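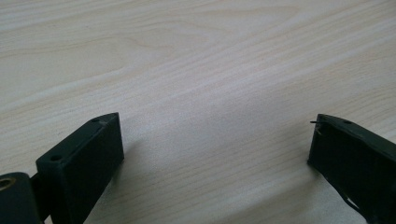
Fri 8 March

Bench notes, Tullora handheld, right finger

Lost most of the morning to this one so I'm writing it down while I'm still cross. The right finger is coming apart. There's a pale split low down on the side face, running down and to the right, and the dark skin has lifted enough to show grey-white stuff underneath. Up at the tip there's a thin strand sticking out sideways (filament, or possibly a bit of wire, I haven't pulled it yet) and the edge just below has gone ragged and hairy. Left finger looks fine by comparison, at least on the sides I can get a decent look at with it still bolted on.

How I got here: Zirnora kept logging closed-width errors in the overnight summary, 17 of them, all from the Skostora pouch task. I went straight for the encoder, because it's always the encoder, and had the cover off and back on twice before I thought to look at the fingers themselves. Silly! Encoder reads the same both ways round. With the jaws shut and a feeler gauge in between, the gap is tighter at the tip than it is further down, so the strand or the fuzz is holding them off a touch. That would do it.

I don't know what started the split. Two ideas so far. One is that somebody did the tip screw up too tight at the last swap and it's been creeping since, though I'd have expected the crack to begin nearer the hole. The other is plain old wear: the counter says 3,779 closes on this pair and we've been asking for 60 newtons on the stiff pouches. The July pair went to the bin with far more on the clock, but they only ever did soft stuff, so I wouldn't read much into that.

Also a bit of a safety thing. That torn edge is sharp, I've got a nick on my thumb to prove it (plaster on, in the accident book, all fine). Please don't wipe the fingers down with a bare hand until they've been changed. And don't file it smooth and carry on, I'd like the broken one as it is.

To do:
- tag the tool out, red tag on the handle
- order a new pair from Dubey, both sides, I don't want one fresh and one tired
- go over the tip with 400 grit on the NEW ones only, before fitting
- bag the old right finger and mark which way up it was
- take the Skostora runs from last night out of the good folder until someone's checked the widths
- ask whether we can drop the force on the stiff pouches

Later: strand is still there, I gave it a very gentle poke with tweezers and it's firmly attached at the block end. Left it alone. Dubey can't say yet when the new pair will ship, I'm to ring again on Monday.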